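Tips from the bin-picking bench

I keep getting asked for a parts list for our picking cell at the shared shop, and a parts list won't help you much. What ate our evenings was all the dumb little stuff around the arm. So I've written down the tips I wish I'd had when we started, updated January 2024, in no order at all.

Clamp the bin before you do anything else

A bin that creeps a quarter inch between runs will make you think your calibration is bad. I redid ours 5 times one night before Atif Rind leaned over and nudged the bin with his finger. Oh. It moved! We put bar clamps on it after that, with wood boards to clamp against. Wood is kind to clamp jaws, and you can swap a chewed-up board for a couple of bucks.

Pencil a line on the board where the bin edge sits. When somebody bumps it (they will), you slide it back to the line and carry on.

Give your cables more slack than looks right

Turn the wrist as far as it goes both ways, by hand control, at the slowest speed you've got, and watch the cables the whole time. Ours looked lovely and tidy when I first tied them down, and then one went tight as a guitar string at the end of the turn. Big lazy loops are ugly and they work. Use small zip ties, snug but loose enough that the bundle can slide a bit. Trim the tails with flush cutters if you don't enjoy scratches on your knuckles.

Fill the bin with junk from the house

Skip the fancy test blocks. You want flat things, skinny things, things with bristles, and things that roll. I raided the bathroom drawer and the toy box, plus the kitchen for a plate. Plastic plates are mean little tests, by the way: start with the fingers straddling the rim, one inside and one out, and come down slowly.

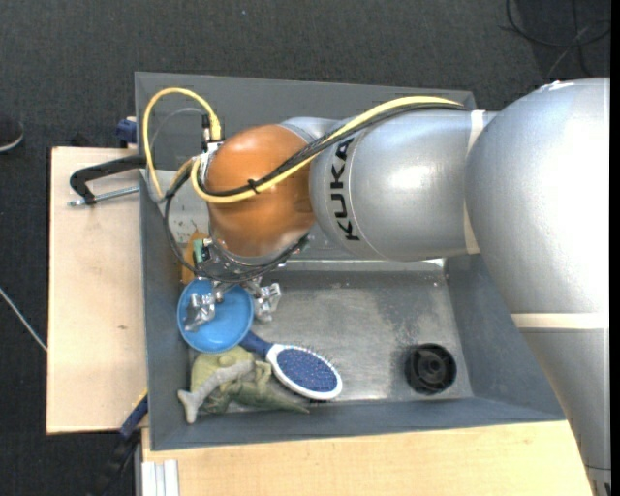

Keep a run log, even a lazy one

I use a spiral notebook. Date, what was in the bin, what got dropped, one line each. We're up to 1,408 picks in there and I've gone back to it more often than to any of the saved files. Write down finger changes too, I forgot to do that until May and I still can't sort out the early pages.

Stay out of reach while it's moving

Stop button in your hand, everybody's feet and coffee out of the way, and no reaching in to straighten a toy mid-run. Stop it first, then reach.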